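Pidby Slotted Finger Set for parallel grippers

Small Parts Kit, from the Atbridge bench tools range

I designed these fingers because I was fed up with dropping gears! If you teach or tinker with robot assembly, you know the routine: the arm gets to the right spot, the stock fingers close, and the part squirts out sideways (usually under the bench). Our set is two tapered black fingers with a long slot cut in each one and a bit of texture on the inside, so they have some give and some bite.

My favorite test piece is a plain metal spur gear. It has teeth to catch on, a hole through the middle, and it's shiny on the face and dark along the tooth flanks, so it gives a wrist camera a good workout too.

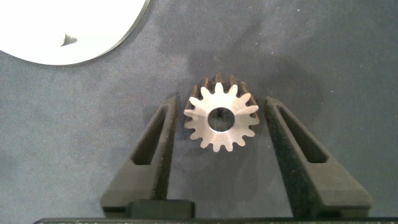 I like to come down with the fingers open a little wider than the part and close slowly. The kit ships with a setup card that has my starting speeds on it, and you can ignore them once you get a feel for your own gripper. Kazuhiro Ogura runs his much faster than I do and gets away with it, but he also wrote his own grip routine, so start slow.

What you get: one pair of fingers, mounting screws, a spare pair of inner pads, the setup card and 5 practice gears. The gears fit the Sudum peg board, sold separately, if you want to go on to placing parts as well as picking them up. Placing is the harder half, I think, and a lot more fun.

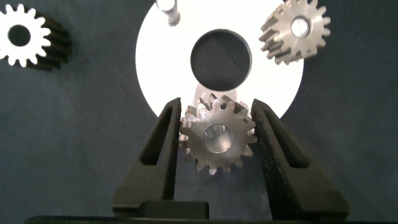
If your gear comes in at a slant, back off and fix the grip before you go for the peg. Pushing harder just chews up the pads. I had my test pair past 2000 grips before I swapped the pads out, and the fingers themselves are still on my arm.

They bolt straight onto the Cavalcanti parallel gripper. For anything else, send me your hole pattern before you order and I'll tell you if it'll work. Replacement pads come in packs of 20. Order number for the full kit is 3977, and questions come straight to me, Noeline Henare, at the Atbridge bench desk.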